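Search this site Enter keywords Go

Two-armed bottle service, by the month
12 December 2018
By the business desk

Evum, a firm best known until now for the carts that tow laundry around hospitals, will rent you a pair of robot arms starting in March. The arms pick things up and put them down again. Evum would like it understood that this is harder than it sounds, and has written a 904-word announcement to help.

The service is called Cliladier, a name the company says tested well. It comes as two arms, two grippers, a control box and a subscription. The subscription is the part Evum talks about most. For $1000 a month, customers get the hardware, software updates and a library of ready-made tasks, which at launch will include picking up a bottle, handing a bottle from one arm to the other, setting a bottle upright and opening a drawer. The drawer is listed as a preview feature.

Buying the arms outright is not on offer. A company spokesman said customers had told Evum they preferred "the freedom of not owning," a freedom that will be familiar to anyone who has leased a photocopier. The minimum term is 3 years.
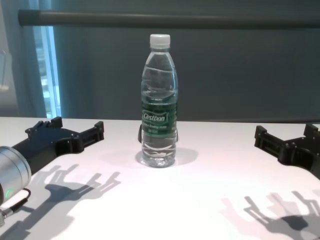

Bottles take up a good deal of the brochure, and there is a case for that. A filled plastic bottle is a miserable thing for a machine to deal with. It is see-through, so cameras tend to look past it to whatever is behind. It bends when squeezed, and the water inside moves when the bottle does. Knocked at the wrong height it falls over, and a robot that knocks over the water in front of a buyer has had a long day. Evum says its arms learn by copying a human operator who guides them through the job, and that a new task can be taught in an afternoon. It did not say how long the afternoon was.

The grippers are open-jawed and meant to be swapped out when they wear down. Replacement fingers are included in the monthly fee up to 4 sets a year. After that they are billed separately, at a price the company described as "competitive" and declined to compare with anything.

The obvious rival is Zumstead, which has been selling a single-arm kit to packing plants and college labs for a while now and makes a point of having no subscription at all. Zumstead's answer to the news was a one-line statement welcoming Evum to the market. It then cut the price of its kit the same afternoon, which was also presumably a welcome.

The first paying customer is Khan, the regional grocery distributor, which plans to try the arms on its returns line. Returns are where the dented cans, the leaking detergent and the single shoe end up, and people who work there do not tend to stay long. Khan said the arms would start with bottled drinks and move on to "more expressive items" if all goes well. Asked about jobs, the company said nobody on the line would be replaced during the trial. It had no comment on the period following the trial.

Evum has also promised a discount for schools, though the order form does not yet have a box for it. Buyers will need a sturdy table, a standard outlet and an internet connection, the last of these at all times. If the connection drops, the arms stop where they are and hold whatever they have picked up until it comes back. The manual advises against waiting underneath.

Orders open this week. The drawer feature is expected to leave preview at a date to be announced.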